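November – Eliseo Ochoa

Notes for the talk, Plendthorpe evening group

Slide 1. Say hello, thank Maricruz Zamudio for the invitation. Speak slowly!

My subject is small trays and baskets on the work table. At Jaslow we had 211 small things without a fixed place. After one month there were 35 left over. 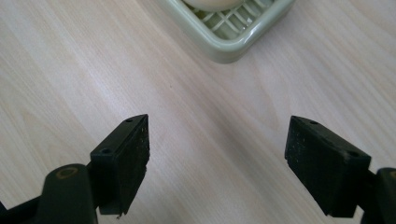
A low rim is good for things which can roll. I prefer a grid at the bottom – you can rinse it under the tap and the crumbs fall through. Ask who has one at home.

Slide 2. Keep the table clear and use one container at a time. With two, people mix everything. (Wait for questions here, nearly always somebody disagrees.)
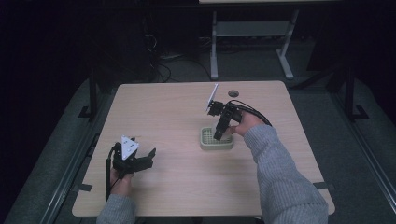
Small pale green basket on the light wooden table.

Slide 3. Sizes and the price list from Carrasco. Stop at 32 minutes.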